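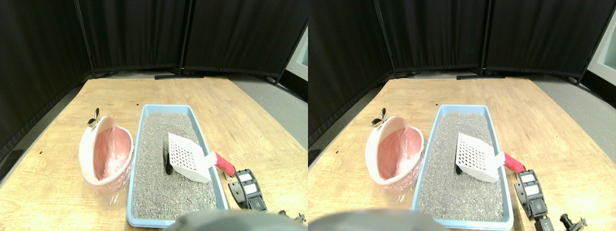 Moving two indoor cats to a new house, how did you do it?

Posted by Merja Toivonen in Cats > Moving and travel

Hello all! After what feels like forever we finally have the keys to our own place and I'm so excited I can hardly type. It's a terrace in Koltow, built in 1863, with fireplaces and a proper pantry and a garden that hasn't seen a mower in years. We move at the end of April.

The only thing keeping me awake is the cats. Pip is four and goes with the flow (he once slept through the boiler being replaced). Her Ladyship is eleven, has lived in the same flat since she was a kitten and hides if I buy a new coat. Both are indoor cats at the moment, although I'd love them to use the garden one day.

The drive is 109 miles, so getting on for two and a half hours with a fair wind. What I'd really like to know is:

Do I take them on the same day as the van or leave them with my sister and fetch them later?

One room to start with, or let them have the whole house?

Is it worth asking the vet for something to calm the old girl down? She yowls for the whole ten minutes to the surgery, so I dread to think.

And how long before the garden? I've seen everything from a week to three months.

Any stories welcome, good or bad. I've got a big notebook and I'm not afraid to use it!

Marcelino Pimentel

Congratulations, what a lovely move to be making! I've done this four times with various cats and I promise it gets easier, so I'll tell you how we do it now.

Same day, every time. We tried the "leave them with family" plan once and it meant the poor things had two upheavals, first my mum's spare room and then the new house. With the same day you get it over with. On the morning of the move, before the van turns up, shut both cats in one room that's already been emptied apart from their own things. The bathroom is ideal. Put a big note on the door saying CATS, DO NOT OPEN and tell the removal people to their faces as well, since they'll have their arms full and won't read it. Load the cats last, into your own car.

At the other end, do the same thing backwards. Pick the quietest bedroom, carry them straight up, shut the door and leave them to it until the van has gone. Everything in that room should smell of them. Please don't wash the blankets beforehand! I know it's tempting when you're having a big clean-out, but a grubby blanket is worth ten new ones. Same goes for the tray. Take the old tray, fill it with the litter they already use, and bring a cupful of the used stuff along in a tub to mix in. Sounds revolting, works a treat. If you want to change brand, leave it for a month or two.

Two cats, so I'd put down two trays at first, in opposite corners, with food and water well away from both. An old house will have draughts and creaks, and a cat who's frightened to cross a room will go wherever she happens to be.

As for how long in the one room, let them tell you. Our bold one was out in a day. The shy one took nearly a week and then simply strolled into the kitchen at breakfast as though she'd paid the deposit. Open one door at a time and leave the safe room open behind them so they can bolt back.

One thing about a house that age, and I say this with feeling: BLOCK THE FIREPLACES. A bit of board wedged in will do. Also check for gaps under the bath, missing floorboards in cupboards, and that space behind the kitchen units. We lost a tabby behind a cooker in Fasley for up to 40 minutes and I aged ten years.

Garden: I'd wait at least a month, and longer for an eleven-year-old. Get the microchip details changed to the new address before either of them puts a paw outside. Go out with them the first few times, just before a meal, so they've a good reason to come back in when you rattle the bowl.

Let us know how you get on, and enjoy that pantry!

Ryota Kikuchi

just put them in the car and go tbh. ours cried for the first bit then went to sleep. radio on low helped. he was fine in the new house by teatime, ate a whole pouch and sat on the boxes

wouldnt bother with the vet

Kimie Sakamoto

I'd gently disagree with Ryota on the vet, at least for the older one! At eleven she's due a good look over anyway, and it's much nicer to have that done by people who know her. Book it a few weeks ahead, so there's time to try any medicine at home first. You don't want to find out how it affects her halfway down a motorway. Please don't give her anything left over from another pet. Ask for a copy of both cats' notes while you're there and register at a practice in Koltow before you move, so there's a number on the fridge from the first night.

For the journey itself, separate carriers, even if they adore each other. A scared cat can lash out at her best friend. Hard plastic ones where the lid comes off are my favourites, belted in or wedged in the footwell behind the front seat so they can't slide. Bring them out of the cupboard now! Leave them open in the living room with a blanket and the odd treat inside. Mine sleep in theirs all year round, and it's made such a difference. By the time we go anywhere the carrier is just a bed that happens to be moving.

Feed them a light meal a few hours before you set off and then nothing until you arrive. Line the carriers with something absorbent and keep a spare lining, a roll of kitchen towel and a bag for the dirty one within reach. I cover the tops with a thin towel, leaving the sides clear for air. And never, ever open a carrier in a car park to give a cuddle. I know how hard that is when they're yelling. Talk to them instead. Mine have heard every song I know, twice.

My 67-year-old dad moved his three from Nomura last spring and his best idea was to spend the first evening sitting on the floor of the cats' room with the newspaper and a plate of toast. He didn't try to coax anybody out. By bedtime he had one on his feet and another eating his crusts.

If Her Ladyship goes off her food for more than a day, or you see her straining in the tray, ring the new vet straight away. Otherwise a few days of sulking under a bed is perfectly normal, and Pip will probably show her the ropes.

Merja Toivonen

Oh, you're all brilliant, thank you! Carriers came down from the top of the wardrobe this morning and Pip is already asleep in the wrong one. Vet booked for Monday. I hadn't even thought of the fireplaces, and there are four of them, so my other half has been sent to look for board.

Marcelino, I was about to put the blankets in the wash when I read your post. They're now in a bag marked DO NOT WASH. Will report back when we're in!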